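The Fernen Hanging Cord Set

We've been selling the Fernen cord set out of our shop in Naltdale for a good while now, and it is still the thing people ring us up about most often, usually because they have a desk or a counter with a machine on it and the only power in that corner comes from overhead. If you've ever tried to run a label machine or a small office printer off an extension lead that snakes across the floor, behind a cabinet and up over the back of a table, you'll know why we got fond of a cord that simply drops straight down to where you want it!

The idea is an old one. Ragnvald Hägglund, who started the Eklund workroom line and still looks over every new part before it goes in the catalog, had cords hanging over the benches in his first shop, and he liked that the work surface stayed clear for work. The Fernen is his tidy version of that: a slim black cord, a ceiling hook with a soft grip, and a pair of small metal end fittings that screw together by hand. You don't need any tools for the joining part, though you will want a drill and a stepladder for the hook.

What comes in the box

One slim black cord, 8 feet long, with a fitting already attached at the lower end.
One lead, 2 feet long, with the matching fitting on one end and a low-voltage barrel plug on the other.
One ceiling hook with its screw and wall anchor.
2 spare rubber washers (they are tiny, so please open the little bag over a tray or a bowl and save yourself an afternoon on your hands and knees).
A printed sheet with the wiring notes and our phone number.

The power supply is sold separately, and that's on purpose. Most of our customers already own one that came with their machine, and we'd hate for you to pay for a second. Do check that yours is a low-voltage supply of the kind listed on the sheet. The Fernen is not made for household line voltage and must never be wired to it, so if you're at all unsure, call us before you plug anything in and read us what it says on the label of your supply. We're happy to wait while you go and find your glasses.

Choosing the spot

Stand where you normally stand when you use the machine, and look up. You want the cord to come down a little behind your hands, close enough to reach and far enough back that you don't brush it with your sleeve every time you lift a lid or pull out a tray. In a narrow room, or in an alcove with walls on both sides, the middle is nearly always best, and it looks nicer too. The black does show against a pale wall. Some people love that, and for those who don't we carry the same cord in light gray under the Usullow name, same fittings, same price.

Try it with a piece of string and a bit of tape first. Leave the string up for a day or two and see whether it gets on your nerves. My own string came down and went up again several times before I was happy with it (my husband had views), and I was very glad I hadn't drilled yet.

Putting it up

1. Drill for the hook, push in the anchor and turn the screw until it is snug. The hook will carry the cord and nothing else, so please don't hang a lamp or a plant from it as well.

2. Feed the cord through the soft grip and let the end with the fitting hang down. It will have a bit of a curl from being in the box. Leave it overnight if you can, and most of that drops out by itself.

3. Set the height. We like the fitting to finish a hand's width above the machine, but a little lower is fine if you're not tall. Any spare cord goes up top, looped over the hook.

4. Join the two halves with the power off. Hold one fitting still and turn the other onto it until you feel the washer take up, then stop. Finger tight is plenty. Keep the cord hanging plumb while you work, and bring both hands to it low down so you aren't tugging on the hook.

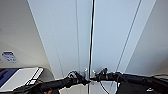 5. Plug in the lead, then switch on at the supply. If the machine doesn't wake up, switch off again, undo the fitting and check that the washer is sitting flat. It is nearly always the washer.

Looking after it

Wipe the cord with a dry cloth now and then, since dust shows on black. The fittings don't need oil or polish, and oil will spoil the rubber. If you move your machine to another room, unscrew the join and take the lead along with it, and leave the upper cord looped on its hook where it won't be in the way.

Washers, hooks and spare leads can all be bought one at a time. Schools and offices ordering for several rooms can ask for loose parts in bags of up to 100, which ship from Naltdale along with the regular orders. The gray cord is out of stock just now and we expect it back in December. If you'd like one put aside, leave your name with whoever picks up the phone and we'll call you when the boxes are in.

Page updated 31/10/2022

Related items
Usullow Hanging Cord, light gray
Fernen spare lead
Fernen ceiling hook with anchor
Rubber washers, small bag
Eklund bench tray
Eklund under-desk cord clips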